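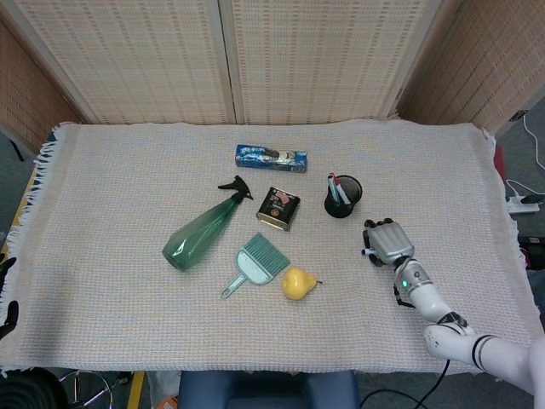

Moving in with my mother-in-law, how do you split the house stuff

hirance_kb
Joined: June
Posts: 20

ok so need opinions fast bc we sign the lease thing this week. Me, my wife and her mom (66, sharp as anything, retired bookkeeper) are moving into one house. Three adults, one kitchen, one and a half baths. My question is how do people handle the shared household stuff. Soap, paper towels, cleaning spray, toothpaste, coffee, all that. Right now she buys her own and we buy ours and it works fine but thats two separate houses.

My wife says just one big pot of money every month and whoever is at the store buys it. Her mom wants to keep receipts. I want to not think about it.

Anyone done this? What broke first?

Kiran

slanina_s
Posts: 235

Did this for four years with my dad. What broke first was the coffee. He drinks two pots a day, we drink none. Pot of money sounds fair till one person is drinking a third of it.

What we ended up with: shared jar for stuff everybody uses (TP, dish soap, trash bags, laundry). Personal stuff is personal. Toothpaste is personal. Shampoo is personal. Coffee is personal if only one of you drinks it.

60 dollars a head into the jar on the first. If there's money left it rolls over. When it got fat we ordered pizza.

— Silvia

talach_eddie

Disagree on the jar. Cash in a jar is how you get a fight in year two. Somebody borrows a twenty for gas, forgets, and then its a Thing. Use a separate card. We have one for the house and the statement is the receipt, so your mother in law gets her paper trail and you don't have to think.

Also 60 each seems high for soap and trash bags?? What are you people washing

slanina_s

Three dogs. Next question.

And nobody borrowed from our jar, my dad would have noticed before the lid was back on.

hirance_kb

lol ok. The card idea is good, she would like the statement. But she doesn't love cards. She pays for almost everything with checks still, the guy at the hardware store has to go find a pen.

Forgot to say she also buys AHEAD. Like way ahead. Her hall closet has enough dish soap for a school. We're moving all that too apparently.

malymaly
Posts: 66

The buying ahead is your real problem, forget the money. Where is it all going to live? My grandmother lived with us and every cabinet had backup stuff behind the stuff. You'd open a door looking for a bowl and get hit by sponges.

Give her one closet. Hers. She fills it however she wants and when its full its full. Dont go in there and reorganize, don't throw out the expired stuff while she's at the doctor (ask me how I know). She was mad at my husband until June over a can of peaches.

Procházka S.

One closet is right. I would add that you should let her run the supplies if she wants to. You said yourself you don't want to think about it. She was a bookkeeper. She wants receipts. You have a volunteer for the exact job you hate and you are trying to talk her out of it?

My mother ran ours. There was a list on the inside of the pantry door with a pencil on a string. You finish something, you write it down. You don't write it down, you don't get to complain there's none. Worked till the day she moved in with my sister.

Svatopluk

talach_eddie

Nah. Sorry but I've watched this go wrong. You make the oldest person in the house the quartermaster and then you're 40 years old asking permission for paper towels. Plus what happens when she's sick or away, nobody else knows whats in the closet or what brand fits the dispenser. Everybody does the shopping or it isn't a shared house its her house and you live in it.

Procházka S.

A list on a door is not asking permission. Anyone can read it. Anyone could go to the store. Usually I went.

talach_eddie

fair, if you went. In my family the person with the list was also the person with the opinions about what you got.

Eduard

slanina_s

He's not wrong about the opinions part. My dad and the thin trash bags. I still hear about it.

marius.a

Coming at this from the other side, I'm the parent in this setup, moved in with my daughter and son in law two years ago. Couple of things I'd want you to know.

I did not want a "share" calculated to the penny. Made me feel like a lodger. I also did not want to be told to put my wallet away every time, that was worse. What I wanted was a few things that were mine to take care of. So I buy all the cleaning stuff and the light bulbs and I pay the water bill. That's it. They get the rest. No jar no card no list. Nobody adds it up.

Is it exactly even? No idea. Probably not. I stopped caring by the second month.

Ask her what she wants to be in charge of. Not you and your wife deciding at the kitchen table and then presenting it.

Marius

hirance_kb

Marius that is really helpful thank you. We did kind of do the kitchen table thing already. My wife had a spreadsheet. In our defense it was color coded.

malymaly

oh no

Throw out the spreadsheet. Or give it to the bookkeeper, she will fix the formulas and then its her spreadsheet.

I like the categories idea better than mine tbh. Only catch is prices move around. My cousin had that deal where she got groceries and her roommate got electric, and then they got a space heater. So pick categories that don't swing too much, and say out loud that you'll look at it again in six months.

talach_eddie

Categories is fine for family. For roommates get the card.

And put the half bath question to bed BEFORE you move. Who gets it. That'll be a bigger fight than soap, I promise you.

hirance_kb

wait why would that be a fight. She gets the full bath downstairs, we get... oh. The half bath is upstairs. By us. With no shower.

ok I see it

slanina_s

There it is.

You share the shower, you need a shelf each. Not a shelf "we'll all be nice about." Each. My dad used my good conditioner as hand soap for a month and thought it was very nice hand soap.

Caddy that you carry back and forth works too but you will get sick of it in a week and leave it in there.

Procházka S.

And mornings. Who works when? We had three people out the door before seven and one shower. My mother bathed at night so it was fine, but we asked her first, we didn't assume.

hirance_kb

Wife leaves at 6, I work from home so I'm flexible. She gets up at 5 for no reason at all. Retired. Five am. Radio on.

marius.a

There's a reason. It's quiet and no one wants anything from me yet. Let her have that hour, go down after.

hirance_kb

Update — asked her straight out tonight what she'd like to be in charge of. She said cleaning supplies, the newspaper, and "anything from a drugstore." Had it ready, like she'd been waiting for somebody to ask. We take groceries and utilities. She gets the hall closet. I get to shower any time after 8 and she wants the top shelf, which she cant reach without the stool but thats her call.

No receipts! Well. She is keeping hers, but she says its just for her.

Wife a little sore about the spreadsheet.

malymaly

That's a good outcome. Get a better stool tho. One with the rubber feet.

talach_eddie

Still say card. But good luck, post again in six months and tell us who bought the space heater

slanina_s

Seconding the stool. And count the dish soap before it goes on the truck, I want to know the number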